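4. Desarrollo del taller: recoger y dejar objetos en una mesa simulada

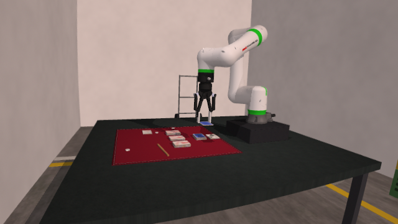 Cuadernos de Didáctica de la Robótica, vol. 5, p. 388

Figura 3. Escena de trabajo en el simulador Lunde. La pinza queda sobre la ficha azul, junto al borde posterior del tapete.

4.1. Contexto y participantes

El taller se impartió en el instituto Clasell como parte de la asignatura optativa de tecnología, en el segundo tramo del curso. Participaron 45 alumnos repartidos en dos grupos de horario distinto. Casi todos habían programado antes con bloques y una parte menor había escrito código en Python durante el curso previo. Ninguno había trabajado con un brazo articulado, ni físico ni simulado.

La propuesta inicial, redactada con el equipo de Ellstead, preveía alternar el simulador con un brazo real. El centro no disponía de un espacio con las condiciones de seguridad que exigía el seguro, y se optó por realizar el taller completo en simulación. Esta decisión condiciona los resultados que se presentan en la sección 5 y conviene tenerla presente al compararlos con los de otros trabajos.

Soudabeh Shahbazi diseñó los guiones de las sesiones y estuvo en el aula en todas ellas. El profesor titular se ocupó de la evaluación ordinaria, que quedó separada de la recogida de datos. Los alumnos sabían que los registros del simulador no se usarían para poner nota.

4.2. El entorno

Se utilizó Lunde, un simulador de escritorio que permite cargar una escena, mover el brazo articulación por articulación o por coordenadas de la pinza, y guardar un registro de cada ejecución. La escena es la misma para todos los equipos (figura 3): un brazo colaborativo blanco montado sobre una base negra en una esquina de la mesa, con una pinza de dos dedos, y un tapete rojo oscuro con objetos pequeños. Entre ellos hay cajas blancas planas, discos, fichas y un palo delgado de madera clara. La ficha azul está fuera del tapete, justo pasado el borde posterior.

La elección de los objetos respondió a criterios didácticos. Las cajas tienen altura suficiente para que un error pequeño en la coordenada vertical no impida el agarre. Los discos y las fichas, en cambio, obligan a bajar la pinza casi hasta la superficie, y ahí aparecen los choques con la mesa. El palo está colocado en diagonal con la intención de que los alumnos tuvieran que girar la muñeca, un movimiento que en el primer borrador del guion no se explicaba y que después se incorporó a la segunda sesión.

La ficha azul se reservó para el ejercicio de calibración. Cada equipo debía llevar la pinza hasta ella, cerrarla, elevarla y volver a dejarla en el mismo sitio. Al estar separada de los demás objetos, la tarea podía repetirse sin arrastrar nada por accidente. El simulador guarda la posición de la ficha antes y después de cada ejecución, de modo que la desviación se obtiene directamente del registro.

Se discutió si convenía simplificar el fondo de la escena. La sala tiene paredes lisas, una estructura metálica con peldaños detrás de la mesa y franjas pintadas en el suelo, elementos que no intervienen en los ejercicios. Se mantuvieron porque algunos alumnos los empleaban como referencia al cambiar el punto de vista, en especial la estructura metálica, a la que pronto llamaron «la escalera». En los cuadernos de equipo aparecen anotaciones del tipo «girar hacia la escalera» en lugar del signo del ángulo. Esta costumbre resultó útil al principio y dio problemas después, cuando hubo que traducir las indicaciones a código.

4.3. Organización de las sesiones

El taller constó de cinco sesiones. En la primera se presentó el simulador y los alumnos movieron el brazo con los controles manuales, sin escribir código. El único objetivo era situar la pinza encima de un objeto elegido por el equipo y describir por escrito qué articulaciones habían intervenido. Las descripciones se conservaron para compararlas con las de la última sesión.

La segunda se dedicó a las coordenadas. Se entregó a cada equipo una hoja con la mesa vista desde arriba y los ejes dibujados. Los alumnos debían estimar la posición de varios objetos sobre el papel, introducir los valores y comprobar dónde acababa la pinza. El error más frecuente fue confundir el origen de la mesa con el de la base del brazo. Como la base está en una esquina, el desplazamiento resultante es grande y se ve enseguida, lo que permitió a la mayoría corregirlo sin ayuda.

En la tercera sesión se introdujo la secuencia completa: aproximación, descenso, cierre, elevación, traslado y apertura. El guion proporcionaba una función para cada paso y el equipo tenía que ordenarlas y darles valores. Se pidió expresamente que incluyeran una altura de seguridad antes de cualquier desplazamiento horizontal. Pese a ello, muchos programas la omitían en el trayecto de vuelta, quizá porque el guion solo la mencionaba en el de ida – un defecto de redacción que se corrigió para el segundo grupo.

La cuarta sesión fue de práctica libre con una restricción: debía utilizarse al menos un objeto bajo. Cada equipo eligió su tarea. Hubo quien intentó apilar las cajas, quien quiso ordenar los objetos de menor a mayor y quien dedicó toda la hora al palo. No se establecieron turnos de exposición, aunque los equipos se acercaban a las pantallas de los demás con bastante libertad y varias soluciones circularon de ese modo. El giro de muñeca para el palo, por ejemplo, aparece con los mismos valores en los registros de equipos sentados en extremos opuestos del aula.

La quinta sesión repitió el ejercicio de calibración y añadió la descripción escrita. Se realizó en abril, después de una interrupción por vacaciones, circunstancia que pudo afectar al rendimiento de algunos equipos.

4.4. Registro de datos

Se conservaron todas las ejecuciones iniciadas desde código entre la segunda y la última sesión. Los movimientos manuales quedaron fuera del análisis, ya que Lunde no los guarda con el mismo detalle. Tras descartar las ejecuciones interrumpidas por cierres del programa, el conjunto quedó formado por 728 intentos de agarre.

Cada intento se clasificó según el resultado: objeto elevado y depositado, objeto elevado y perdido durante el traslado, cierre sin contacto, choque con la mesa o choque con otro objeto. La clasificación la hicieron dos personas por separado a partir de la reproducción del registro. Las discrepancias se concentraron en los casos en que la pinza rozaba un objeto vecino y aun así completaba la tarea. Se acordó contarlos como choque cuando el objeto vecino cambiaba de posición según el propio registro, con independencia de que el desplazamiento se apreciara en pantalla.

Además de los registros se recogieron los cuadernos de equipo y las notas de observación tomadas por Shahbazi durante las sesiones. Los cuadernos son desiguales. Algunos contienen tablas ordenadas con los valores probados y otros apenas un par de frases por sesión. No se pidió un formato fijo, y con la perspectiva actual habría sido preferible hacerlo, al menos en lo relativo a las coordenadas.

4.5. Incidencias

En el primer grupo, varios ordenadores del aula cargaban la escena con lentitud y los equipos afectados perdieron parte de la segunda sesión. Se les permitió terminar la hoja de coordenadas en la hora siguiente. Sus intentos se incluyen en el análisis sin distinción.

Una segunda incidencia tuvo que ver con el punto de vista. Lunde permite girar la cámara virtual y guarda la última posición utilizada en cada ordenador. Los alumnos que encontraban la escena girada respecto de la hoja impresa invertían los ejes con facilidad. A partir de la tercera sesión se indicó en el guion que había que restablecer la vista inicial antes de empezar, y el aviso se leyó en voz alta en ambos grupos.

También se observó una diferencia en el reparto de tareas. En los equipos de tres, un alumno solía ocuparse del teclado durante toda la sesión mientras los otros dictaban valores o tomaban notas. El guion recomendaba rotar, pero no fijaba el momento. En el segundo grupo la rotación se hizo coincidir con cada cambio de objeto y se respetó con más regularidad. El centro colaborador de Prundton, que aplicará el mismo guion en una edición posterior, ha previsto trabajar solo por parejas.

Por último, algunos equipos descubrieron que podían reducir la velocidad de descenso hasta un valor muy bajo y detener la ejecución a mano en cuanto los dedos llegaban al objeto. El procedimiento les permitía averiguar la altura de agarre sin calcularla. No estaba previsto y no se prohibió. Esos intentos figuran en el conjunto de datos con una marca propia – su distribución por objetos se detalla en el apartado 5.2, junto con la de los intentos ordinarios.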